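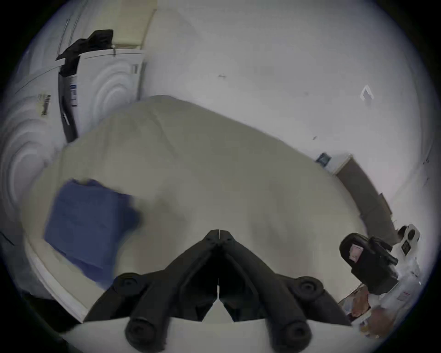

크림색 천이 넓게 펼쳐진 모습.

생활 > 주거·숙박 > 단신

스콜로우 민박촌, 3월부터 '침구 교체 선택제'… 새 시트는 390원어치 양심에 맡긴다

숙박객이 침대 시트를 매일 갈아야 하느냐는 오래된 논쟁에 스콜로우(Skolow) 민박촌이 나름의 답을 내놓았다. 갈고 싶으면 갈고, 갈기 싫으면 390원을 돌려받으라는 것이다.

민박촌 운영사 에클룬드(Eklund)는 3월부터 2박 이상 묵는 손님에게 침구를 매일 교체할지 직접 고르게 한다고 밝혔다. 교체를 건너뛰면 하루에 390원이 적립된다. 적립금은 1,000원이 넘어야 쓸 수 있으니 최소한 사흘은 같은 시트에서 자야 한다는 계산이 나온다. 나흘째 아침에는 민박촌 매점에서 삶은 달걀 하나를 살 수 있다. 음료는 별도다.

운영을 맡은 잉빌 크밤 실장은 "집에서 시트를 매일 가는 사람은 한 번도 만나 본 적이 없는데, 여행만 오면 다들 왕족이 된다"고 말했다. 본인은 집 시트를 얼마나 자주 가느냐는 질문에는 "그건 이번 제도와 무관하다"고 답했다.

에클룬드에 따르면 지난 성수기 한 달 동안 민박촌이 세탁소로 보낸 시트는 약 2,130장이다. 세탁을 맡아 온 업체 쿠르네티(Curnetti)는 새 제도를 "이해한다"는 짧은 입장을 냈다. 반긴다는 표현은 없었다. 쿠르네티는 같은 날 장당 세탁 단가를 다시 협의하자는 공문도 보낸 것으로 확인됐다.

손님들의 반응은 갈린다. 혼자 여행하는 이들은 대체로 무덤덤한 반면, 둘이 온 손님들은 교체 여부를 놓고 체크인 창구 앞에서 제법 긴 회의를 연다고 한다. 신청서에는 '예'와 '아니요' 두 칸만 있는데, 여백에 '상대방이 정하는 대로'라고 적어 내는 손님이 벌써 적지 않다. 에클룬드는 이런 신청서를 모두 '예'로 처리한다.

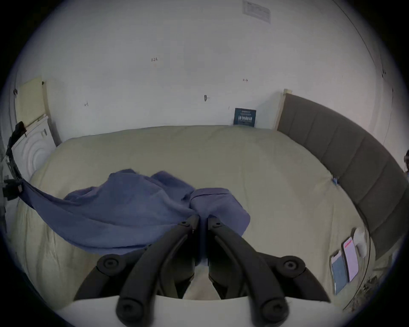

이불 정리까지 손님에게 맡기는 것 아니냐는 지적도 나왔다. 안내문에 "아침에 이불을 가볍게 펴 두시면 감사하겠습니다"라는 문장이 들어간 탓이다. 매년 이곳을 찾는다는 아우렐리아 산두 씨는 "돈을 내고 와서 이불을 개다 보니 어머니 댁에 온 기분이었다"며 "다만 어머니는 달걀값을 따로 받지 않는다"고 했다. 운영사는 문장을 손보겠다면서도 '가볍게'라는 단어를 강조해 달라고 주문했다.

한편 길 건너 경쟁 숙소 히디츠(Hiditz)는 토요일부터 정문에 "우리는 매일 갈아 드립니다"라는 현수막을 걸었다. 현수막에는 무엇을 갈아 준다는 것인지 적혀 있지 않다. 히디츠 측은 글자 수에 따라 제작비가 달라져 목적어를 뺐다고 설명했다.

선택제는 여름 성수기 전까지 시범 운영된다. 적립금은 퇴실과 함께 소멸한다.

이 사이트는 더 나은 이용 환경을 위해 쿠키를 사용합니다. 계속 이용하시면 쿠키 사용에 동의하신 것으로 간주합니다. [동의] [설정]

기사 제보·문의 | 저작권 안내 | 무단 전재 및 재배포 금지 | 맨 위로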